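Mail server move and what it means for hosted customers

12 Aug 2008 — by Inès Pichon

Filed under: Hosting, Email, Support Notes

The shared mail server that carries mailboxes for Cevbridge and the outlying villages will be replaced in November. The present machine holds 139 mailboxes across 31 domains. It runs an old release of its mail software that no longer gets security fixes, and the disks are close to full.

The new server will run IMAP and POP3 as before, both with encryption available. Plain logins on the standard ports will keep working until the end of the year so that customers with older mail programs have time to change. After that, encrypted logins only. In most programs this is one checkbox on the account settings page, and the port number then changes by itself. Outlook Express is the exception and the number for outgoing mail has to be typed in by hand.

Mailboxes will be copied one domain at a time, overnight. The name of the mail server stays the same, so no one using that name needs to change anything. A few customers set up early on have the numeric address of the old machine in their settings. They will stop receiving mail on the night their domain moves and should switch to the name now.

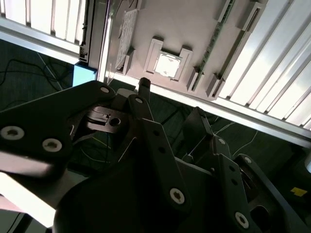 POP3 users who leave copies on the server may find that old messages download a second time. The new software numbers messages in a different way and the mail program takes them for new ones. Anyone with more than 3,000 messages stored should clear out the inbox first, or move to IMAP.

Spam filtering changes as well. Rolland, the filter in use at present, deletes anything above its threshold without keeping a copy. Its replacement, Ziltedine, moves suspect mail to a folder called Junk and keeps it there for 7 days. POP3 users cannot see that folder from their mail program and will need to check it through webmail. Personal whitelists will be carried over — blocked sender lists will not, as the two formats do not match.

Websites are not affected. Contact forms that send through the local mail program will go on doing so. Forms that log in to the mail server with a stored password should be tested once the domain has moved.

Questions to the support address, with the domain name in the subject line.

Recent items
Mememham exchange: broadband speeds after the line work
Domain renewals and letters that look like invoices
Backing up a site before changing templates
Webmail: setting up a signature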